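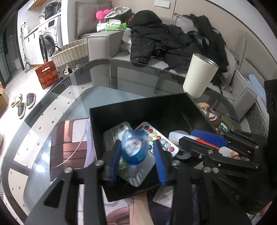
Ticket 446 - Living room, unit 7
Subject: Small things get lost in the black box on the glass table
Opened by: Viola Gatti
Assigned to: Jayson Aquino, Dasoma household help desk
Status: open

Viola, 09:15
Good morning. I rent the furnished flat at Lallard and I have a problem with the black box that came with the coffee table. Everything small goes in it: remote, chargers, tubes, little bottles. After some days I cannot find anything and I must turn it all out on the glass. Also the glass gets scratched, I think from the adapter. Is there a divider for this box, or should I ask for a second one?

Jayson, 10:40
Hello Viola, thank you for writing. There is no divider on our list for this box. Before I order another one, please try this. Take out everything with metal parts and put it in a separate place. Then stand the tubes against one wall of the box. Can you tell me also if the adapter prongs are covered?

Viola, 11:05
I looked at it now. One prong has an orange cap below it, for the other I am not sure the cap was ever there. 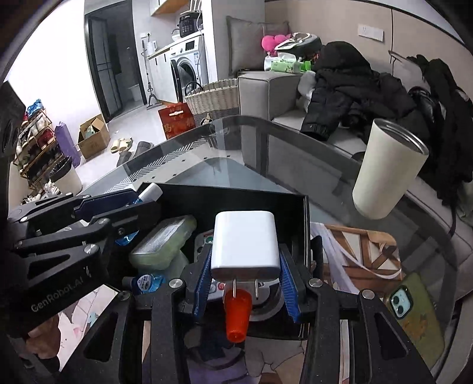
White adapter with the orange cap, box on the table behind.

Jayson, 11:30
Thank you, this is clear. Please keep the adapter out of the box for now, a drawer is fine. I have asked Policarpio in the store room for caps. He has item 235 in stock, but he must check the size first.

Viola, 16:20
I did the sorting. The adapter is in the drawer. The remote has its own place on the shelf, so it does not lie on top of the other things any more. Bottles are more difficult. The blue one with the white screw cap is too tall to lie flat with the rest, and when I stand it up I am afraid it will fall.

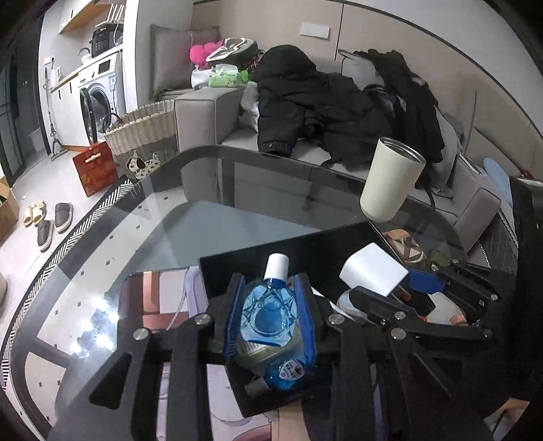 If you have a deeper box I would prefer that - the bottles could stay upright and the small things could keep the old one. The coats on the sofa are also waiting for a hook, but this is in my other ticket with Emel.

Jayson, 16:50
I can send a deeper box, delivery takes 3 working days. Please keep the old one. I leave the ticket open until the caps arrive.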